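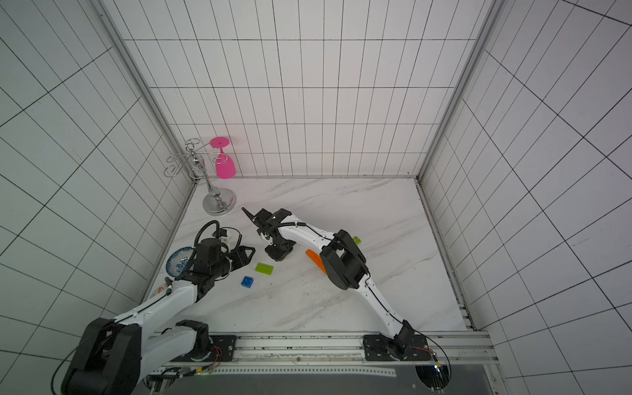

Two Arms, One Table: How Automation Is Changing the Day at Dorkness

7 April 2022

The housewares returns center at Dorkness handles plates, stemware, toys and other small goods that customers have sent back to Kollier. Until February, every item was lifted, checked and set down by hand. The center now has 40 stations where a pair of robot arms shares that work, and the 124 employees on the floor have seen their jobs change with it.

Mixed goods are the difficulty. A porcelain plate has to be picked up by the rim. A wine glass hung by its foot must come off its hook without being squeezed, and toy blocks may lie at any angle, sometimes half under something else. Machines built for cartons cannot manage this variety. The paired arms, supplied by Budari, are meant to handle one item at a time at a tiled station that is easy to wipe down.

From sorter to station lead

Employees who once stood at a sorting bench for a full shift now look after 5 stations each. They set out the goods, watch the first few picks, and step in when an arm stops. They also decide whether a scratch or a chip is serious enough to pull an item from resale. Kollier has kept that decision with its staff and says it has no plans to change this.

The new role carries a higher pay grade, which the works council negotiated before the first station was switched on. Training lasts two weeks and takes place during paid hours. Most of it concerns safe entry to the station, restarting a stopped arm, and keeping a fault log.

Results so far

On a typical day the stations process over 558 returns. This is still below the rate of an experienced sorter working alone, and management has not set a date for matching it. Reports of wrist and shoulder strain have fallen, according to the center's own health records.

Some concerns remain. Several employees told the council that watching machines is more tiring than they expected, and that the old benches allowed more conversation. In response, the center now rotates staff between the stations and the packing hall every two hours.

A second site, at Oakley, will receive its first stations later this year. Employees from Dorkness will lead the training there.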